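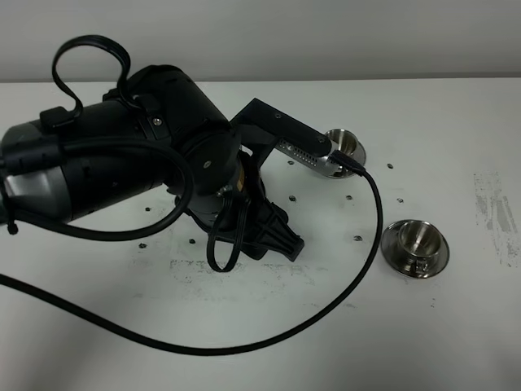
In-game currency and early progress in Ridby: a study of how new players spend
Final project report, Games Design and Analysis module
22/02/2026

1. Background

Ridby is a team arena game for PC made by Hason. Players pick a class, fight in short matches and are paid in silver at the end of each one. Silver buys new classes, cosmetic items and a timed booster that raises the amount of experience earned. A second currency, marks, can only be bought with real money and can be turned into silver at a fixed rate.

Our group had all played Ridby before the project started, and we had noticed that friends who tried it often stopped before they had unlocked a second class. We wanted to find out whether the prices were the problem or whether players were spending their silver on other things first.

2. Aim

The aim was to record how new players spend their first silver and to compare this with how long they keep playing. We also wanted to suggest one change to the early game and test it on paper.

3. Method

We asked for players on the university gaming society board in September. 44 people signed up and 32 of them completed the full trial. All of them were new to Ridby, although most had played other games of the same type.

Each player made a fresh account and played 35 matches in their own time. After every match they filled in a short form with the silver earned, anything bought and the class used. They also gave a reason for each purchase in their own words. We did not give any advice on what to buy.

We entered the forms into a spreadsheet and grouped the purchases under four headings: classes, boosters, cosmetics and marks. Two of us coded the written reasons separately and then compared results. Where we disagreed we talked it over and used the heading that fitted the player's own wording best.

4. Results

The most common first purchase was the booster. The shop screen opens on it, and it costs much less than a class. Players who bought it first mostly gave reasons such as "it was cheap" or "it looked like the thing to get".

The booster runs on real time, so it keeps counting down after the player logs out. Several players bought one at the end of a session and got almost nothing from it. This came up in the written reasons again and again, and the players affected tended to reach their second class late.

Players who saved for a class bought it earlier than we expected. Zolov, the shield class, was the favourite, followed by Stefanou, the archer. Zolov is sold at a lower price than the others and is easy to play badly without losing a match, which may explain it.

Cosmetics were bought by very few players before they owned a second class. No one in the trial bought marks.
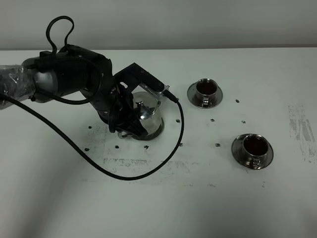 Figure 1. Gripper holding a small silver teapot on the white tabletop.

5. Suggested change

We looked at three ideas: a cheaper second class, a free booster on the first day, and a booster that only counts down during matches. We chose the third. It leaves the prices alone and deals with the complaint that players raised most often.

To test it on paper, we took the match records of the players who had bought a booster and worked out what they would have earned if the timer had stopped between matches. We used a booster length of 60 minutes of match time. Under this rule every one of them would have got more from the booster than they did in the trial – in a few cases a great deal more.

6. Limits of the study

The group was small and all students. They knew they were being recorded, and filling in a form after each match may have made them more careful with silver than they would be at home. We also relied on players to type in their own figures. Some forms had gaps, and we filled these from the match history page where we could.

Hason changed the match rewards in a patch part way through the trial. The change was minor, but the later matches paid slightly more than the early ones and we have not corrected for it.

7. What we would do differently

We would shorten the form. The reasons given in the last ten matches were mostly one or two words, and some players copied the same answer each time. We would also ask players to keep going for as long as they liked after the set matches – that would have told us more about who stays with the game.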